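Written up by Štěpánka Kuruc for anyone in the house, or on our street, who is putting in for one of the Cokano trainee places

I've now seen two of my own and a good many of their friends through applying for works traineeships, and most of what I learned had very little to do with clever answers on the form. It was glue, envelopes, ironing, where to keep the stapler and how to get a decent breakfast into somebody who says they can't eat. So these are household tips more than careers advice (for careers advice you want the college, who are very good, and open late on a Friday).

## Give the papers one home

Choose a drawer, a box file, an old biscuit tin if it's big enough, and put everything to do with applications in it from the first day. Certificates, exam results, proof of address, the passport, spare photographs, the lot. I use a box file with the spring taken out, which sounds like vandalism, but the spring leaves a dent across anything thicker than a few sheets and you really don't want a dent across somebody's school certificate.

Put certificates in clear sleeves, one to a sleeve. Don't laminate them! I know it looks smart, and I did it to my eldest's first aid certificate and was very pleased with myself, and then the office at Ondulis wanted to see the raised stamp on it and you couldn't feel a thing through the plastic. We had to send off for another.

If a paper has been folded for years, lay it face down between two clean sheets of plain paper and leave it under the heaviest books you have for a couple of nights. An iron will do it faster, but it can also turn certain kinds of printing shiny or lift it clean off, so I'd stick with the books.

## Photographs for the form

Have more printed than they ask for. Somebody will always want another one later on, and it's a bore going back to the shop in town for a single strip.

Write the name on the back in soft pencil, very lightly. Biro comes through as a ridge on the face, and felt pen smudges on to whichever photo is lying underneath. When you stick one on, use a glue stick and only run it round the edge, then put a bit of scrap paper over the top and rub with the back of a spoon. Runny glue makes the form cockle.

## Filling it in at the kitchen table

Wipe the table, then dry it properly with a tea towel, and then go over it with your bare forearm. Your arm will find the jam that your eyes didn't. I put down a big sheet of clean paper as well, and everybody washes their hands before sitting down, me included, even if I'm only there to read out the postcode.

Copy the form first and fill in the copy. It takes an extra evening and it's worth every minute of it, particularly with those little boxes where your surname is longer than they allowed for. The Cillatora form last October asked for a statement of no more than 200 words, and my youngest's first go came to 286, all of it lovely and a good deal of it about his bicycle. Much better to find that out in pencil on a copy.

Use a pen you've been using all week. A brand new one blots and an old one gives up halfway through "apprenticeship". If you do make a mistake, rule one neat line through it and carry on, unless the notes say otherwise. Correction fluid cracks when the form is folded.

And read the notes, all of them, out loud if you can bear it. One person reads and the other follows with a finger. We found a whole page that way which had stuck to the back of another one.

## Posting it, or sending it by computer

For the post, use a stiffened envelope and write the address before you put anything inside. Keep the receipt in the box file.

If it has to go in online, do it in the morning, a few days ahead of the closing date. When Cokano last had places going, the last evening was dreadful and the page kept falling over. They had 397 applications in all, so I was told by the lady on the switchboard, and I think most of them must have been sent that night. Scan your papers on the flat glass, give the glass a wipe with a dry cloth beforehand, and name each file something a stranger would understand.

## Clothes for the trade test

The letter will tell you what to wear, and if it says boots it means boots. Some small things that have helped in this house:

- Wear new boots indoors for an hour every evening, with the socks you'll have on for the day. Start as soon as the letter comes.
- Wash new overalls on their own before they're worn. They come out much softer, and the dye goes down the drain and stays off your shirt.
- Empty the pockets the night before. My son went to a test at the Nicholas workshops with a clothes peg and half a packet of mints on him, and the mints had melted.
- Sew on loose buttons with doubled thread and wind it under the button a few times to make a little stalk.
- Long hair wants tying back with something plain. Take a spare, they snap.

## Food the day before and on the day

Plain and early is my rule. Have something ordinary the evening before that you know agrees with you, and save the celebrating for afterwards. If nerves have closed the stomach up, small amounts on small plates go down far better than one big dinner. Toast is nearly always welcome.

For a packed lunch, butter right up to the crusts so that the filling can't soak in, dry the lettuce well in a clean tea towel and pack the tomato separately.
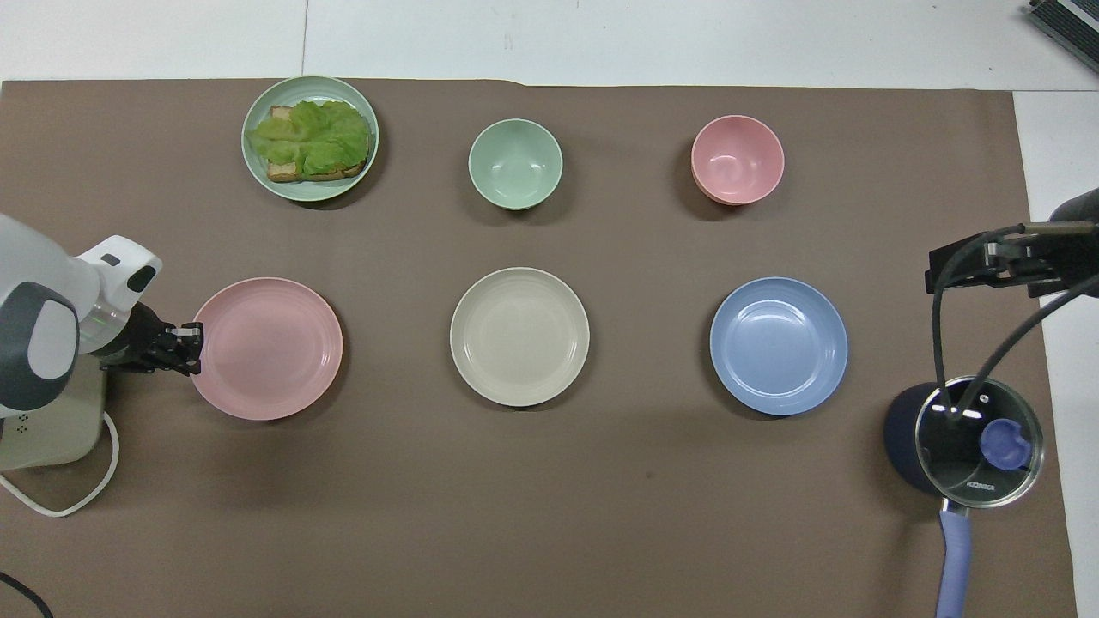

## Waiting for the letter

It's the longest part, and there's very little you can do except keep the box file where it is. Don't tidy the papers away yet, as they may well be asked for again at the medical. Put the reference number on a bit of card by the telephone, and keep a pencil on a string beside it, tied on tightly, or it will be gone by teatime.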